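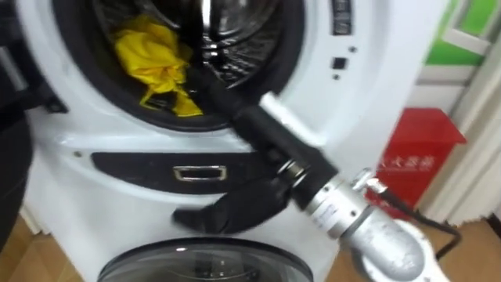 Home Kitchen Laundry Floors Storage Contact

Care of Laundry Rooms and Small Utility Spaces

Residents of the Vindalton apartments are asked to read these recommendations before the start of the heating season in October. They apply to all units with a laundry closet or utility room.

Door seals. Wipe the rubber seal after the last load of the day with a cloth dampened in plain water. Fold the lip of the seal back gently and remove lint, hair and coins from the groove. Do not use bleach on rubber. Where a dark film has formed, a paste of baking soda and water may be left in place for 12 minutes and then rinsed away.

Loading. Towels and sheets should be washed separately from small items, which otherwise collect inside pillowcases and duvet covers. Check the drum by hand before closing the door. New dusters and brightly colored cleaning cloths must be washed alone for the first two cycles.

Detergent. Residents generally use too much. For a normal load in soft water, half of the amount printed on the package is sufficient. Fabric softener is not recommended for towels or microfiber, as it leaves a coating that reduces absorbency. The detergent drawer should be taken out monthly and rinsed under the tap.

Floors. Water left standing on wood will lift the finish and darken the joints between the boards. Use a well-wrung mop and dry the floor with a towel. Particular attention is needed where a stacked washer-dryer stands on herringbone flooring, as the short boards have many seams through which moisture can enter. Felt pads should not be placed under the machine. A shallow drip tray is acceptable if it does not affect the level of the appliance. 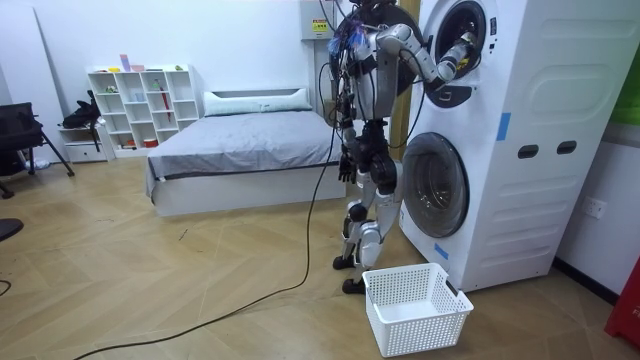

Ventilation of the utility room is the responsibility of the resident. Leave the room door open for at least one hour after washing, and keep the wall vent free of dust. In a small room with a tall stacked unit, the upper drum is easily forgotten; its door should also be left ajar between loads. Faults are to be reported to the Wiklow service desk, extension 107.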